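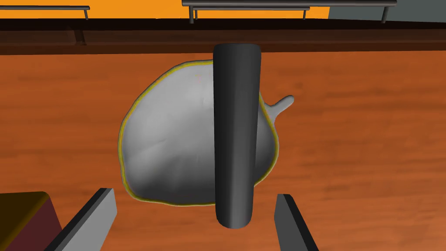 Pale, lumpy, a little like a plump dumpling, on a wooden tabletop.

OK so I've been making dumplings every Thursday since the end of winter and several of you asked for the full rundown, so this is going to be a long one. Mostly pierogi, some other stuff mixed in. Get a snack.

Background: I moved to Jerkholm knowing exactly one person, Irena Grabowska, who used to work the desk next to mine at my old job. She makes pierogi the way her aunts did and she is not patient about it. First lesson, she looked at my dough and said "that's for fixing a window" and put it in the trash. She was right, it was awful.

What was wrong with it: cold water, too much flour, and I'd kneaded it for maybe a minute because my wrists got tired. All three of those are fixable!

The dough I use now is 400 grams of all-purpose flour, a good pinch of salt, a spoonful of melted butter, and hot water added a little at a time until it stops looking shaggy. Hot, as in steaming, so stir it with a fork first and save your fingers. Some people put in an egg. Irena will leave the room if you put in an egg.

Knead until it's smooth and feels like an earlobe. I hate that comparison but I haven't found a better one. Then put a bowl upside down over it and walk away. I used to skip the rest and then wonder why the circles kept shrinking back on me like they were scared of the rolling pin.

Filling! Potato and farmer's cheese is the one everybody wants. Boil the potatoes, drain them really well, put them back in the hot pot for a minute so the steam leaves, then mash. Onions get cooked low and slow in butter until they're the color of a penny. Way more onion than you think. Way more black pepper too.

Let the filling get all the way cold before you touch the dough. Warm filling makes the circles sweaty and then they won't seal, and then you have potato soup. I have had potato soup twice.

If you can't find farmer's cheese, there's a store near me called Jaidee that's mostly Thai groceries with one random dairy fridge in the back, and they have it. I don't know why. It's next to the oat milk. Orathai Kamolrat, who runs the register in the evenings, told me I'm the main person buying it, which I felt strangely proud of for the rest of the day.

Orathai is also how the non-pierogi part of this started. She asked what I was doing with all that cheese, I told her, and she said I should try the little tapioca ones with the sweet radish and peanut filling. She wrote the name of the right starch on the back of my receipt. I bought the wrong starch anyway. They were see-through in a bad way.

Second try was with the correct bag and they were so good, chewy and salty and sweet, with fried garlic all over. Wet hands for shaping, and don't let them touch each other in the steamer or you'll be serving one very large dumpling.

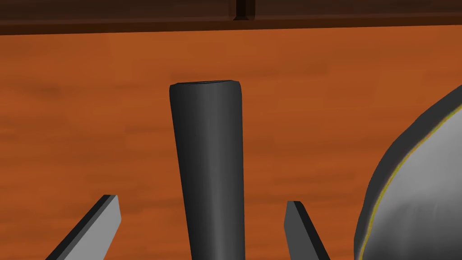 Orange wood grain, darker strip along the top.

Rolling. I roll the whole sheet out thin and cut with a drinking glass. Irena pinches off little balls and rolls each one separately, and hers are thinner at the edges and nicer all around. I've tried it her way and I get bored by the fourth one. The glass is fine. Re-roll your scraps once, and after that they get tough, so I cut them into strips and boil them for the cook (me) to eat over the sink with salt.

From one batch I get 22 with my glass. Your glass is not my glass, so don't write to me if you get more.

Sealing is where I see people panic. A teaspoon of filling, and a smaller teaspoon than you want to use. Fold, pinch from the middle out to one corner, then the middle out to the other corner, pushing the air along as you go. If there's flour on the edge it won't stick, so brush it off or dab on a bit of water. The fork crimping is for looks - do it if it makes you happy.

Boil them in a wide pot with plenty of salt, in small groups. They float, you give them another two minutes, out they come. Then butter in a skillet and get some brown on both sides. You can stop at boiled. I never stop at boiled.

The Thursday thing happened by accident, by the way. I'd made way too many and texted my upstairs neighbors, Pichit Sukprasert and Uthai Panyasiri, and they came down with a jar of chili vinegar and a folding chair each. The next week they just showed up. Now it's a standing thing, and the most we've squeezed in is 9 people, with two of them eating standing up at the counter and one on the step stool.

Chili vinegar on potato pierogi, please try it. Irena was suspicious for one whole evening and now she has her own jar at my place with her name on the lid.

Things I bought that I didn't need: the plastic dumpling press (it squeezes the filling out the back), a marble rolling pin that weighs as much as a cat, and a Lurkel steamer that beeps the entire time it's on. Things I use constantly: a bench scraper, a clean dish towel to keep the cut circles from drying out, and the bamboo steamer I got at a yard sale in June.

Sauerkraut and mushroom people, I see you. Squeeze the kraut until your hand hurts, chop it fine, cook it with the mushrooms until the pan is dry. It's a better filling than potato on the second day and I'll take no questions on that.

OK a few of you sent the same one over and over so I'll put it in the thread.
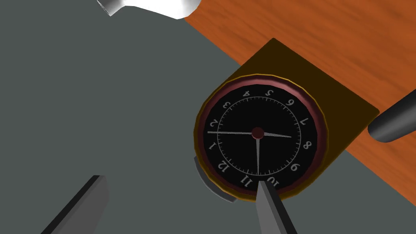 Can you freeze pierogi before they're cooked?

Freeze them raw, in one layer on a floured tray, and bag them up once they're solid. When you want them, drop them straight into boiling salted water without thawing and give them a couple of minutes longer than fresh ones.

The tapioca ones I wouldn't freeze at all. I tried and they cracked all over.

Sweet ones are next for me. Irena says blueberries with sour cream on top, Uthai is pushing for mung bean, and I've got both sitting in the kitchen, so I guess we're doing both. I'll add to this thread after Thursday if there are any left to show you.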